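Grarnix notebooks, one year on

I went through the desk shelf on Thursday and sorted what was worth keeping. Most of it was paper: delivery slips from Stumska, two expired catalogs, and 13 notebooks in various states of use.

My sorting rule is simple. If more than 70 percent of the pages are filled, the book goes in the archive box. Anything less goes back on the shelf and gets finished before I open a new one. I page through each book on the table first and pull out receipts and sticky notes, which make the stack lean if they stay in. 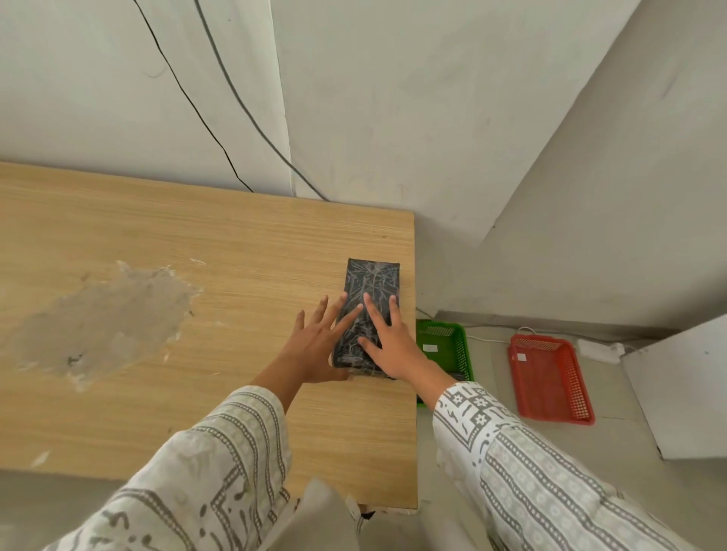 The archive box is a Drundus, the 700 size. It takes A5 books upright in two rows with a little space left over for index cards. The lid is tight – press one corner at a time or it bows in the middle. I label the short side only.

Loose sheets are the slower job. I used to punch them, but the Hrnčiar binder has rings that don't quite meet, and pages catch when you turn them. They now go in a plain folder by month, starting with September.

The table itself needs work next. The surface looks worn or stained in a patch on the left, and I haven't decided between sanding the whole top and covering it with a desk mat. Sanding means clearing everything again, so probably the mat.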